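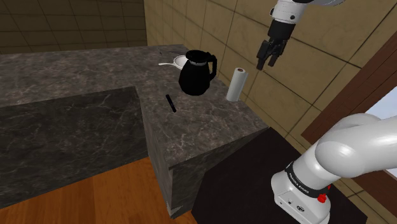
Gemorley asks why we still bother driving the arm by hand in the simulator when we could write a script that picks the roll up every time.

Fair question, and it comes up a lot. A script is fine until the roll moves. Then you write another script, and another. With demonstrations you let the person cope with the change and record how they did it.

Current task is the paper roll on the kitchen counter. Start with the gripper up and open, come down over the roll, take hold, lift, put it down at the target. I've done 80 of these now by remote control, all in the Skollavau kitchen.

Of those I threw out 13. Most were me being slow. If you hover for four seconds while you make up your mind, the policy learns to hover as well, and then it sits there for good.

The rest of the bad ones were knocks. I came in too low from the side and tipped the roll before closing. I keep those in a separate folder, as Vonska can use failures for a different job. 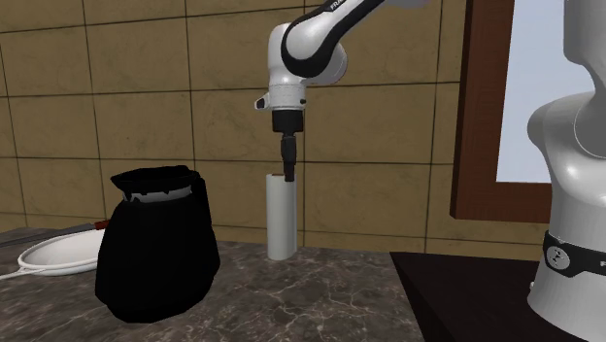
Going in from the top is the way I do it now. Line up over the opening with the wrist straight, stop, then move down on one axis only. I was trying to do all of it in one sweep before and the paths were a mess – no two alike.

Sensitivity on the hand controller matters more than I thought. I had it on the default for the first 29 runs and every small twitch showed up in the recording. Turned it down by half and the paths look much cleaner.

Also, change the camera view before you start and not halfway through. I lost an afternoon to that.

We tried moving the arm by hand as well, on the real one at Millet. Easier for most people to pick up, and you feel it when you touch something. But your own arm ends up in the camera view, and resetting the counter between runs takes ages. In the simulator it's one key.

Next lot will have the roll in 2 new places, with the other kitchen things shuffled about. If the success rate drops I'll post that too.

Someone asked how long one run takes. Under a minute if I've had my tea, longer after five o'clock – I've stopped recording in the evenings.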